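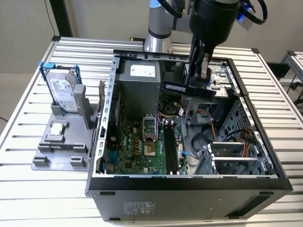 Friday, February 26, 2021
Olbridge assembly kit, memory and tray work

Started at the bench before nine. The arm had been left parked, so I ran the homing check, then the tray check, then a slow pass over the case with nothing in the fingers. All three finished without a stop. The tray had moved slightly against the slats since yesterday and I clamped it again. The manual says to teach the tray position once and leave it. I have now taught it every morning, and I will go on doing so until Olbridge supply a proper locating pin.

The trial is 21 days, from delivery to the courier coming back for it. Too much of January went on emails about who would pay for carriage. What we have from Olbridge is the tray, the finger set, and a licence for Gronness, the program that holds the sequences. The arm is our own. The kit is quoted at 799 for the hardware, with the licence billed yearly on top of that. The yearly figure is on a separate sheet, which Davina has and I don't.

Morning: memory. The fingers grip a module by its long edges well enough. The pads are thin metal and don't mark the label strip. Picking up is dependable if the module is presented square, and poor if it is turned even slightly. Gronness has a setting called "settle", which opens the fingers a little and closes them again to let the part straighten itself. It is off by default. With it on, the bad pick-ups mostly stopped. I can't see why anyone would want it off.

Pushing the module home is another matter. The arm brings it down over the slot, finds the slot, and presses until the force limit is reached. Set the limit low and one end stays proud. Set it high and the board flexes more than I like to see. The default is too low for these older boards. I raised it in small steps and wrote each value in the bench log. The best result came from pressing one end first and then the other, as I would by hand. Gronness can do that, but only as two separate steps with a regrip between them, and the regrip is slow.

Kulap came in at eleven and wanted to know whether it would cope with a case that had not been tidied. I said the loom is the weak point of the whole idea. The planner knows about the drive cage and the power supply because I drew them in as boxes. It knows nothing about wires. Twice the wrist brushed the loom on the way out, and the second time it stopped on a force fault. Correct behaviour, but the message only said "contact in free travel" and gave no position. Support at Olbridge replied within the hour and told me to add another box. I have added another box.

Afternoon: the processor socket. The lid has to be up before the sequence begins, as the fingers can't work the lever. That is plainly stated in the brochure, to be fair to them. The approach is good: slow for the last part, straight down, and it repeats well. I watched several from the side with my hand near the stop button and never needed it.
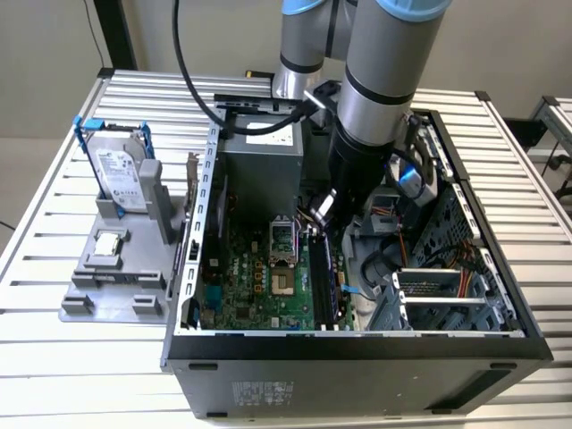 Wrist above the board near the socket, retention bracket raised. Drive and caddy upright in the tray.

The tray is the best thing in the kit. The drive stands on its edge in its caddy, and there is a small recess lower down for the chip. The blocks on the edge give something solid to clamp against. Partanen sell a metal tray that does a similar job, and I asked them for a price on Wednesday with no reply so far. The plastic one is adequate. I would want a second, so that one could be loaded while the other is in use, and Olbridge don't list the tray as a spare.

Finger wear: the sheet claims 3,000 grips before the pads need changing. We won't get near that within the trial, so I can't confirm it. The sheet also gives a load limit of 400 grams, with no mention of whether the caddy counts towards it. Query sent.

Davina rang from the Flolska site at four. They would take the kit if we do, but only for refitting memory, and they want to know how long an operator needs to learn Gronness. I told her two days for someone who has taught an arm before, and that I had no figure for anyone else. Kulap has offered to be the anyone else. I'll give him the manual on Monday with no help from me and see how far he gets.

Left to do:
Repeat the two-step press with the force limit one notch down.
Try a different case, preferably one with the loom tied back.
Ask Olbridge about the locating pin and a spare tray.
Get the licence sheet from Davina.
Save the sequences to the shared drive. Gronness keeps them only on its own machine unless told otherwise, and I lost an hour's work to that last week.

Arm parked, air off, bench light off at twenty to six.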